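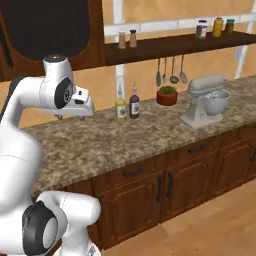

2025-10-01

Skin conductance, mostly. Orsolya and I spent the morning going back through the July recordings and I think I finally understand why the startle data looked so odd in the second block. The drift starts right where we swapped electrode gel. Same tub size, same shelf, different salt content! I had written "new gel, Kovács" in the margin of the run sheet and then never thought about it again. So, note to self and everyone else: gel changes go in the session log, with the batch number, every time. The run sheets end up in a drawer.

I reran the fits with the block split at the swap. Baselines calm down a lot. Response sizes still shrink over the session the way they should (people get bored of being startled, fair enough) but the sudden jump is gone. I haven't touched the heart rate channel yet. Tamás says the R-peak finder misses beats when people shift in the chair and he wants to go through those by hand before anybody averages anything. He's right, it's just a horrible job. 143 files.

Other thing from the morning: the white noise burst. Hjørdis checked the headphones with the meter and the left ear was 2 dB under the right. Not a disaster, but I'd like it fixed before the next group comes through. She swapped the cable and it stayed on the left, so it's the headphones or the amp output. She's going to flip the plugs tomorrow and see if it follows. If it's the amp we ask Flastgate for the loaner again, and I'd rather not, the last one took ages to arrive and came without a power lead.

Afternoon was breathing belts. Celeste wants respiration in the next study so we can pull the breathing part out of the heart rate variability, and I'm all for it, except that the Nedlow belt slips. On me it was fine sitting up. As soon as I leaned back it rode up under my ribs and the signal went flat at the top of every breath. Yaowalak tried it one notch tighter and got a lovely clean trace and also said she wouldn't wear it for a whole session if we paid her double. We ended up with a strip of the non-slip stuff people put under rugs, sewn on the inside. Looks awful, works nicely so far! I did paced breathing with the metronome, then free breathing, then reading out loud, and the belt stayed put for all of it. Reading out loud still makes a mess of the trace, but that's talking for you.

Settings I used, so I don't have to guess next week:
Belt gain: low (high clips on a sigh)
Filter: off while recording, do it afterwards
Belt position: just under the breastbone, over one thin shirt
Marker button: still on the old trigger line, don't move it

Hulance export: the new version writes the markers as text and my script wants numbers. I spent far too long thinking the file was broken. Fixed now, old script is in the same folder with "old" on the end, please use the other one. If it stops at row 3,000 you've got the preview export and need to tick "full record" in the save window. I did this twice today.

Celeste also asked whether we're keeping the long rest period at the start. I'd like to. Participant 53 is a good example, her skin conductance was still sliding down for most of it and if we'd started the tones any earlier the whole first block would be sitting on a slope. Tamás thinks we could give people something dull to watch, so they don't fall asleep. My worry is that the fish video isn't dull, several people told us afterwards how much they liked the fish. Leaving it with a plain cross on the screen until we've talked it over as a group.

Still to do:
Order more electrode collars, we're into the last bag
Hjørdis: plug flip on the headphones
Tamás: first batch of R-peaks, then show me one so I can match what he's doing
Me: write the gel thing into the methods draft before I forget how I worked it out
Ask Orsolya where she put the abrasive pads

Room temperature was on the warm side all afternoon, and I forgot to write it down at the start of the belt tests. It's in the log from the reading-out-loud run onward.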